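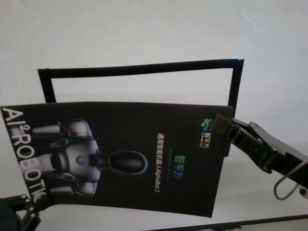

A black printed brochure and an open black frame.

March 19, 2023
By Giang Dương

Members of the regional print and packaging association visited the Kaijage paper mill for its spring open day. The program consisted of a tour of the production hall, a talk on recycled fiber, and a period for questions with plant staff.

The tour began in the pulping area, where sorted office paper is broken down in water and screened for staples and glue. Visitors then followed the line to the drying section. The mill runs two paper machines, the second of which returned to service in January after its felts and bearings were replaced.

The afternoon talk dealt with Stoma, an uncoated stock intended for brochures and programs. Staff explained that dark solid inks place heavy demands on such paper, and that drying time between passes must be planned accordingly. Samples with folds along and across the grain were passed among the guests.
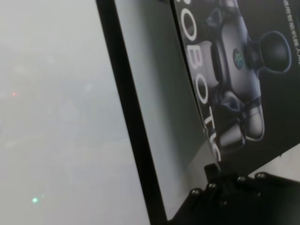

Light gray panel with black edging.

Several members asked about delivery times for small orders. The mill replied that orders of fewer than 21 reams are held and combined with the next scheduled run. Questions on pricing were referred to the sales office.

The association thanks the mill for its hospitality. Members wishing to receive the sample book may apply in writing to the secretary.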